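そのポイント、ほんとうにおとく?

お店のサイトに「今だけポイント9倍!」と書いてあると、買わないと損をする気がしますよね。でも、ちょっとうたがってみましょう。

ポイントは、空からふってくるお金ではありません。お店が広告に使うお金の一部が、買った人にもどってくるしくみです。お店は、たくさん買ってもらえると思うから配るのです。

たとえば、文ぼう具の店「キルデール」で、3000円買うと200円分のポイントがもらえるとします。ほしいノートは749円。ポイントのために、いらないペンまで買って3000円にしたら、どうなるでしょう。出ていくお金は2251円もふえます。もらえるのは200円分だけ。これを「おとく」とよぶのは、かなりあやしいです。

小さい字も読みましょう。「12月まで」「この店だけ」「一部の商品はのぞく」。期限がすぎれば、ポイントは消えてしまうことがあります。

買う前に、「ポイントがなくても買うかな?」と自分に聞いてみてください。答えが「うーん」なら、画面をとじてだいじょうぶです。

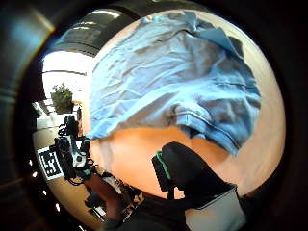 エファ・ロウハーさんからは、もともと買うつもりだった物にポイントがつくなら、もらっておいてもいいのでは、という感想がとどきました。ただし、期限は先に見ておくそうです。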